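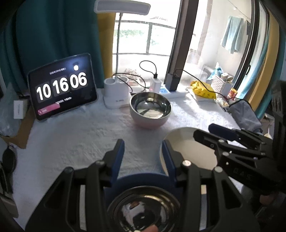 Steel bowl by the rim with one gripper, white bowl next in line for the other.

How I got a decent first set out of the Zoltano hand-held grippers

I've had a pair of these on my kitchen-side table for most of September, and a few of you asked how I set up the bowl job. So this is the way I do it now, after one pretty bad weekend of doing it the other way.

First, the charging. Do both grippers the night before. Mine ran for almost 3 hours and then faded in the middle of a good run, and I said a few things I won't type here.

Next, lay a cloth on the table. Mine is a white crinkled one and it stays put better than the smooth one I started with. Bowls slide on bare tabletop, and chasing a bowl with a gripper gets old fast!

Put a clock where you can see it without turning your head. I use a tablet on a stand with a flip clock in great big digits. I write down the start time of each run on paper (yes, paper) and it has saved me every time the app list got out of order.

Now the grip. Go for the rim with the blue pads, one inside and one outside, and close slowly. If you squeeze quickly the steel bowl likes to twist on you. Lift it only a little at first, feel whether it's going to swing, then carry on. Golnar Heydari, who talked me into the kit, told me to keep my wrist loose and let the jaws do the work, and she was right, annoyingly.

With the second gripper, open the jaws before you bring it in over the next bowl. I kept opening them on the way down and knocking the bowl sideways. Park it open, hover, then lower.

I do four runs and take a break. My thumbs won't do five.

What I like: the pads come off for washing, and the trigger is light. What I don't: the strap rubs, and the setup booklet skips straight from page 2 to the part where everything already works. I also tried the Lurkeck pair at Firouzeh Shirazi's place and the jaws opened wider, but they felt heavy to me by the second run.

Spare pads come in a bag from Trada. Order them early, mine took ages. Next up I'm trying mugs, handles and all, so send me your tips if you've done those.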